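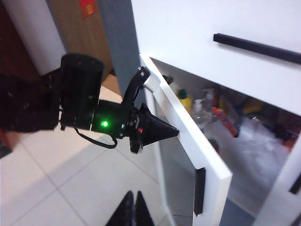

Cupboard door won't stay shut — new hinges or new door?

2 min read

Hi all, hoping somebody handy can help. I've got a white cupboard in the utility room and the door keeps drifting open a few inches. I've tightened every screw I can find and it's fine for a day, then off it goes again. A local firm, Stunell, quoted me £187 to put a new door on, which seems a lot for a cupboard with a few bottles in it! Can I sort it myself? I own a screwdriver and not much else.
Senga Ogilvie

Don't pay that! If the screws keep working loose, the holes have worn. Take the door off, pack each hole with matchsticks and wood glue, leave it overnight, snap them off flush and screw the hinges back on. I did our larder like this in February and it's still solid. While you're at it, check the cupboard is level — mine leaned forward a touch and a bit of card under the front feet made all the difference.
Calitz

had the same, stuck a magnetic catch on it, done. few quid from the hardware shop
Hitisex

Matchsticks are fine, but look at the hinges too. If they're the sprung sort and they feel floppy when you close them by hand, the spring has gone and no amount of glue will help. Take one old hinge to the shop with you so you get the same size cup, I bought the wrong ones twice.
Đinh

Related
Drawer runners that squeak
Filling old screw holes in chipboard
Touching up chipped white paint

Contact us | © Help site members | Back to top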